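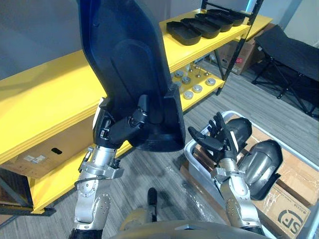
4. Method

4.1 The task

Students on the second-year module at Wonthorpe were asked to teach Gasta, our two-armed machine, to take moulded plastic parts out of a bin and put them on a shelf. The task was picked by a show of hands in September, when it beat folding laundry on the grounds that it sounded easy. We let this stand. Earlier years had chosen hard tasks and learned a good deal; we wished to see what a class would learn from an easy one that was not.

Each pair of students drove the arms by hand to record runs, and these runs were then used to train a policy. In all the class recorded 560 runs, of which 54 were thrown out before training. The most common reason in the students' own logs is "dropped it". The second most common is "dropped it again".

4.2 What the arms can see

Gasta works from a head view and a view at each gripper, and the students were free to use any mix of them. Most began with the head alone, taking the sensible line that a person looks at a job from above. The close view won them over slowly. It is not a flattering way to meet an object: in Figure 1 a black moulded shell fills the upper part of the picture, and anyone who has lost a coin under an office chair will know the feeling. Yet the oval hole and the row of four short tabs along the rim are plain to see, and features of this kind gave the pairs something to name when they argued about where a grip should go. The long shiny ridges were less help, as highlights move when the arm does.
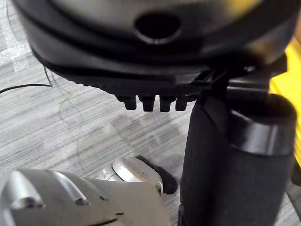 Figure 1. Close view at the gripper, with the shell, the rim tabs and the central column.

4.3 Marking up the runs

Runs were cut into four stages (reach, grip, lift, place) using Arnura, a small labelling tool written by Naheed Warraich for an earlier year and since mended by every class that has touched it. Two students marked each run apart and then compared notes. They disagreed on 187 runs, nearly always over the moment at which a grip becomes a lift. One pair settled the matter by writing a definition 20 lines long, which the rest of the class admired and did not use. We kept the shorter rule: the lift starts when the part no longer touches anything but the hands.

Two-handed holds needed a rule of their own. With both grippers on one part, the left and right arms can hold firm views about where it should go, and the early policies let them. From the third week the class logged the two hands as a single grip whenever both were closed on the part (Figure 2). 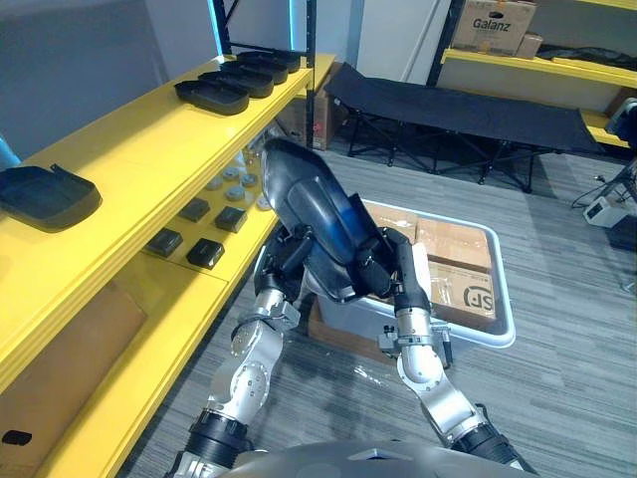
Figure 2. Both grippers closed on one part, logged as a single grip.

4.4 Scoring

A run was scored as a pass if the part ended on the shelf and stayed there until the arms were back at rest. Students could not score their own policies. This rule was added after the first week, in which every policy passed.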